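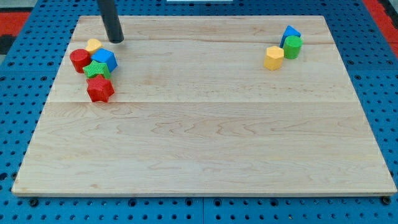
# Viltow parish word list

Dialect words and sayings collected in Viltow and the farms along the Clerbridge road. The list has 3915 entries in one plain text file, plus a smaller file of place names.

Last full check: 22 December 2007.

## Files

- `words.txt` – the main list, one entry per line
- `places.txt` – field names, lanes and wells
- `sources.txt` – the notebooks and tapes each entry came from
- `changes.txt` – corrections made after the first release

All files are UTF-8. Fields are split by tabs. Older copies used commas, and that broke every entry with a comma in its meaning, so please throw those copies away.

## Fields in `words.txt`

| Field | Contents |
|---|---|
| `id` | Number, never reused |
| `word` | Spelling as given by the speaker or the notebook |
| `alt` | Other spellings, split by semicolons |
| `class` | noun, verb, adj, saying, other |
| `meaning` | Short meaning in standard English |
| `source` | Code from `sources.txt` |
| `heard` | y if still in use when collected, n if only remembered |

`heard` is blank for anything taken from the Liu notebooks. The notebooks don't say whether a word was still in use, and guessing would spoil the field.

## Where the words came from

The Liu notebooks make up the largest part. There are 13 of them, mostly farm accounts with words jotted in the margins. Notebook 5 has water damage and several pages can't be read past the first column.

The rest came from taped talks with 40 speakers who grew up in the parish. Fung-ping Hsu typed up the tapes and did most of the matching between spoken and written forms. Speakers are given by code only. Please don't try to work out who they are from the field names they mention, even if it seems easy.

## Spelling

There was no agreed way to write most of these words. Where the notebooks and tapes differ, the notebook spelling goes in `word` and the other goes in `alt`. Words found only on tape are spelt to match similar words already in the list.

A final -en is often dropped in speech. Search for both forms.

## Known problems

- Words for weather and livestock are well covered. Cooking and schoolroom words are thin.
- Some sayings are entered twice with small changes in wording. They have been left as separate entries for now.
- The `class` field is unreliable for entries from notebook 5.
- A few words marked as local are also used in Cekent, and may have come from there with the cattle trade. These carry a `?` after the source code.
- Sorting puts words starting with an apostrophe before everything else.

## Use

Free to copy and change for study, teaching or family history. Keep `sources.txt` with any copy you pass on. The tapes themselves are not included and can't be lent.

Send corrections with the entry number and the reason for the change. New words are welcome, with a note of where and when they were heard. The next batch will be added in July.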